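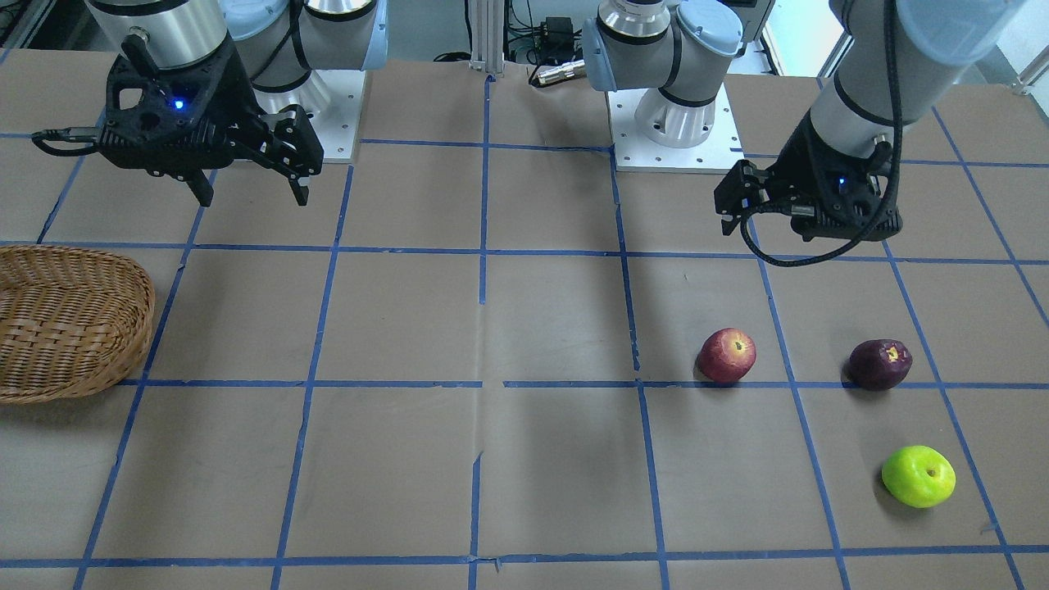
1/ ok tape thread bc three people asked. how to grid a table with blue painters tape and not lose your mind. typing fast, lunch is short

2/ mark the edges first. pencil ticks down both long sides, then run the tape tick to tick. I eyeballed it in May and every row drifted. A-yeong Ji still brings it up

3/ TEAR vs CUT. torn ends go raggedy and leave little bits. scissors if you care. I mostly don't care, half of ours is torn

4/ paper covering: pull it tight before any tape goes down. wrinkles under tape are there forever. patch the seams after, you'll be patching anyway

5/ don't stretch the tape!! stretched tape creeps back and you get a wavy line. lay it, press with the side of your hand, move on. took me 2 rolls to learn that

6/ then the fruit. apples are my favorite thing to put on a grid, they hold up for days and the red shows up great against blue. get the streaky kind, red with some yellow in it
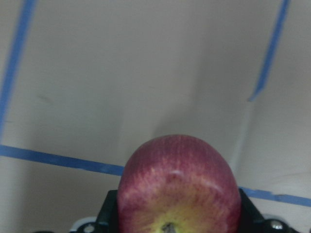 way nicer to look at than the solid dark ones from Wenness, which are also mealy. had one for breakfast, regret. check the stem is still on, the ones without a stem go soft on me first

7/ Eun-seong Yoo asked does the apple have to be dead center in a square. no. near a line is fine, you can still say which square its in and thats all the grid is for
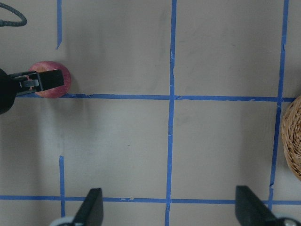 8/ basket goes off to the side. wicker is good, light, doesnt scratch the paper. yes it sits on the tape a bit. fine

9/ number the squares on a sketch, NOT on the table. marker goes through paper. ask me how I know

10/ taking it all up: peel low and slow, back over itself. yank it and teh paper comes too

11/ budget: tape, paper, bag of apples, $18 total. basket was already here. ok eating now, will answer stuff tonight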